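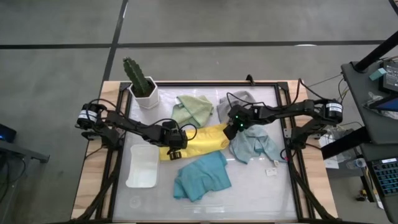

Chapter 7
Cleaning Cloths: Sorting, Folding and Storage

7.1 Scope of the chapter

Chapter 6 dealt with the washing and drying of cloths used in shared kitchens and workshops. This chapter follows the same cloths from the dryer to the shelf. It covers the work surface, the order of sorting, the flat fold, the inspection of edges and labels, and the stacking of finished goods. Mops, floor pads and disposable wipes are treated in Chapter 9.

The methods apply to small square and rectangular cloths of woven or knitted fabric. Larger pieces such as tablecloths and dust sheets need a different sequence of folds and are left to section 7.8.

7.2 Terms used

Band: a cloth drawn out lengthways so that its long dimension is several times its width. The yellow cloth at the opening of this chapter is in the form of a band, and wrinkles run along its length.

Bunch: a cloth gathered on itself with no edge aligned to another. The light blue-grey cloth is an instance.

Loose fold: a cloth doubled at least once, with the edges not brought together. The teal cloth is classed here.

Flat fold: a cloth doubled one or more times with corners matched and the surface smoothed by hand after each fold.

Nominal size: the size stated by the supplier before the first wash. Finished size is measured after the third wash.

7.3 The work surface

A folding surface should be smooth, pale and easy to wipe. Smoothness allows the cloth to slide while it is being straightened. A pale surface makes lint and loose thread visible. A glossy white top meets both conditions, but strong overhead light on a glossy top may hide pale threads, and lamps should be placed to one side where this can be arranged.

Raised edges stop cloths from sliding to the floor. They also prevent a large cloth from hanging over the side, so the surface must be larger than the largest cloth when opened out. At the Zarkcombe laundry, where the exercises in this chapter were first used, the surface is 110 cm deep and 200 cm wide. Two people can work at it from opposite sides without reaching across each other.

The height of the surface is set to the elbow of the person folding, less the width of one hand. If several people share a station, it is set for the tallest and a low platform is provided for the others.

7.4 Sorting by colour

Colour coding limits the carrying of dirt from one area to another. Each colour is given to one area and is kept to that area for the life of the cloth. The Nurville scheme, used throughout this book, is as follows.

Yellow: wash basins and surrounding tiles
Green: food preparation surfaces
Teal: glass and mirrors
Blue-grey: desks, shelves and general dusting
Grey: workshop benches and tools

Similar shades cause most sorting errors. Pale green and teal are easily told apart when laid side by side but may be confused when each is seen alone in a basket. Faded cloths add to the difficulty. A reference card carrying an unwashed sample of each colour should be fixed at eye level beside the station.

A cloth is sorted by its main colour and not by its edge. Edge stitching is often of a different shade from the body: the pale green cloth shown has a lighter yellow-green edge, and it is placed with the green group.

7.5 Straightening

A cloth taken from a bunch is first straightened. The procedure is:

1. Find one corner and hold it between finger and thumb.
2. Follow the edge to the next corner without letting go of the first.
3. Draw the two corners apart until the edge between them is straight.
4. Lower the cloth on to the surface, far edge first.
5. Smooth from the centre outwards.

If the cloth is held by points that are not corners, tension passes through the middle of the fabric and a band is formed. A band cannot be flat folded. It is released, opened across its width and started again from step 1.

Tension should be light. Knitted cloths stretched repeatedly along one direction lose their square shape. In the Flulow wear trial, 924 knitted cloths were folded daily for one season, and 346 were rejected at the end because opposite edges no longer matched.

7.6 Inspection

Each cloth is inspected once while it lies open. The points to be checked are open seams, holes, stains and marks left by objects set down on the fabric. Ring-shaped marks are recorded separately from other stains, as they commonly point to storage under cups or tins.

The sewn tag is checked last. Tags carry the fibre content and washing temperature and must remain attached. A cloth is turned so that its tag lies at the lower right before folding begins, and the tag is then found in the same position on every cloth in the stack.

Rejected cloths are placed in the Ursu bin, described in section 7.9, and are not returned to the sorting baskets.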